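Home | Modules | Handouts | Reading list | Contact

May 12, 2023
Heledd Wogan

Looking After Small Collections
Handout 6: Handling, marking and moving objects

This handout goes with the sixth session. It covers what to do when an object has to be touched, lifted or moved, and how to record that it has been. It assumes you have read Handout 5 on condition reports. Bring your own copy to the practical, as we will work from the checklist at the end.

1. Why objects get damaged

Most damage in small museums and house collections happens indoors, during normal working hours, when someone is moving one thing to get at another. Fire and flood do more harm when they come, but they come rarely. A chipped rim or a lost finger on a figurine is nearly always a handling accident.

The Ollar house collection, which we use as our case study this term, has 1,166 objects on its register. Fares Majali went through the old accident book for us in January and found 40 entries. Most of them fall under one of these headings:

- lifted by a weak part (handle, arm, rim, lid knob)
- knocked by a sleeve, lanyard or bag
- put down on a surface that was not level or not clear
- carried through a door without a second person
- moved during cleaning and put back too near an edge

Very few of the entries involve anything being dropped from a height. The usual story is a short movement done quickly.

2. Before you touch anything

Decide where the object is going and clear that place first. This sounds obvious but the accident book shows how often it is missed. If you are moving a vase from a mantelpiece to a table, the table should be clear and padded before your hands go near the vase.

Look at the object for a full minute. Find old repairs, loose parts, flaking paint and anything that has been glued on. A line of slightly different colour around a neck or wrist usually means a join, and old joins fail. Animal glue goes brittle in dry rooms. Shellac, used on a lot of nineteenth-century ceramic repairs, softens in warm ones.

Take off rings, watches, bracelets and lanyards. Tie back long hair. Empty your top pocket. Pens fall out when you lean forward.

Gloves: use nitrile gloves for metals, lacquer, gilding and unglazed surfaces. Use clean, dry, bare hands for glazed ceramics and glass, where grip matters more than fingerprints. Cotton gloves are no longer advised for most three-dimensional work. They snag on rough edges and slip on smooth ones.

3. Lifting

Use two hands. One goes under the base, the other steadies the body at its strongest part. Never assume that the part which looks made for holding will bear the weight. Handles on old jugs were often attached separately and may have been repaired more than once.

Figures and busts need special care where they meet their base. Some are cast or carved in one piece with it, some are pinned, and some just sit there. Until you know which, treat the base as separate and support both. A figure on a loose base will come away in your hand or, worse, halfway across the room.

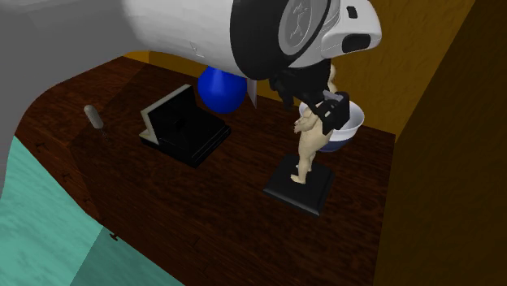 Plaster is the material people misjudge most. It looks solid and it is heavy for its size, but the outer surface is soft and thin parts are often built over wire. If the wire rusts it swells and splits the plaster from inside. Brown staining at an ankle or wrist is a warning sign. Put it in the condition report before you move the piece, so that nobody later thinks the crack is new.

Stone and marble are stronger but should still be kept upright. Marble that has stood outdoors can become sugary at the surface and will shed grains if rubbed.

Wood moves with the seasons. Before lifting a carved wooden object, check for splits along the grain and for fresh dust beneath it, which may mean woodworm. If you find dust, stop, bag a sample and tell the collections manager. Do not carry the object into another room.

4. Carrying

For anything you can't comfortably hold in two hands, use a padded tray or a box. One object to a box unless the objects are padded apart from each other. Lids off, or taped and labelled, so that no one picks up a lid thinking it is empty packaging.

Any route longer than one room needs a second person to open doors and warn others. The second person carries nothing. At Ollar the rule is that the person with the object gives the instructions, whoever is senior. Hadi Hijazi, who ran the decant of the upper floor, adds that the carrier should say "stopping" and "turning" out loud. It feels silly for the first ten minutes - after that you stop noticing.

Do not walk backwards. Do not pass an object from hand to hand. Put it down, let go, and let the other person pick it up.

5. Putting down

The surface should be level, stable and wide enough to leave a hand's width on every side. Furniture in a collection is also a set of objects, so put a barrier between the two. Acid-free tissue is fine for a short stay. For longer, use thin polyethylene foam cut slightly smaller than the base so that it does not show.

Watch for metal feet, unglazed foot rings and rough stone bases on polished wood. The scratches they leave are permanent. Felt is not recommended, as it holds damp and attracts moths.

Once the object is down, keep your hands near it for a moment and check that it does not rock.

6. Marking

Every object should carry its register number. The mark must be secure but reversible, and placed where it can be found without turning the object over more than necessary. On ceramics, glass and sealed stone, put down a base layer of Paraloid B-72, write the number in pigment ink, then add a top layer when the ink has dried. Use a tie-on label for anything with an unstable surface.

Plaster takes up solvent, so test somewhere hidden first. If in doubt use a label.

Never use correction fluid, nail varnish, ballpoint or sticky tape. Omar Awwad spent much of last year removing tape from the Teltitz loan, and the marks are still visible on some of the plaster.

7. Recording the move

A move is not finished until it is written down. Each entry should give:

- register number
- old location and new location
- date and reason
- names of everyone who handled it
- any change in condition

Write it at the time. Location records done from memory at the end of the day are a common source of "lost" objects, most of which are on the wrong shelf.

8. Checklist for the practical

Bring this page. You will work in groups of 2.

- Destination cleared and padded
- Jewellery and lanyards off
- Object looked over, weak points noted
- Gloves or bare hands decided
- Route walked, doors checked
- Lifted from the base
- Set down, checked for rocking
- Move recorded and signed

Reading for next week: the Tlapale packing notes, sections 1 to 3, and Nghĩa Diệp's short paper on foam supports. Both are on the module page. The written task is a 300-word condition report on any object you own that has been repaired. Hand it in on paper at the start of the session.

Contact: Heledd Wogan, module office | Copyright of the author, may be copied for teaching | Back to top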